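Zilham Shape Board Kit: README for the trial recordings

Version of 18 May 2020

Thank you for picking up this folder. It goes with the Zilham Shape Board Kit, a small bench package that Ljungberg sells to schools and workshops wanting to try out a gripper arm on something harder than stacking cubes. We had the kit on loan at Susesside and recorded everything we did with it, and since several people wrote in asking for the files, we've tidied them up as best we could.

What's in the folder

There are 342 recordings in all, sorted by piece. Each one covers a single attempt at putting one foam-board piece into its cutout, and comes with two views, one from a camera at the wrist and one from a fixed camera that looks down into the gray enclosure. The joint log sits next to them as a plain text file, and it opens in any spreadsheet program you happen to like.

The wrist view is the one to open first if you care about alignment. The fingers hold a piece by its top end, and you can follow the lower end as it comes close to the blue board, where the neighboring holes can be a good deal nearer than you'd wish!

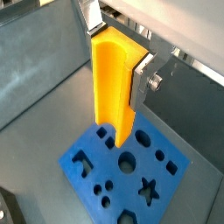
Cullgate wrote back after trying the kit that the fingers are fine but the setup guide is much too thin, and that two evenings went into calibration before a single piece went anywhere near a hole. A printed checklist in the box would have saved most of it.

We can only agree, and we've put our own checklist in the folder under "setup" (it's a bit wordy, sorry, but it does go in the right order). Please read the part on zeroing the wrist before you power up the arm. We skipped it the first time and had to redo 13 recordings, which are kept in a separate folder called "early" in case you want them.

The fixed view is better for planning. It takes in the board and the floor behind it together, so you can work out where a piece is standing and which way it will have to be turned before it's picked up.

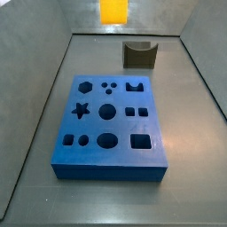 File names start with the piece, then the attempt number, then the view. If a recording stops before the piece is released, the name ends in "short," and we left those in on purpose. Almost 100 of the files are short ones, so filter them out if you only want complete runs.

Known problems

The clocks of the two cameras drift apart a little in the longer recordings. The joint log follows the wrist camera, so line up the fixed view by hand if timing matters to you. Lighting wasn't measured either, and the walls do pick up reflections.

We hope to add a second batch in August, with slower approaches and a better clock. Until then you're welcome to use these files for teaching or testing, and to pass them along as long as this README stays with them.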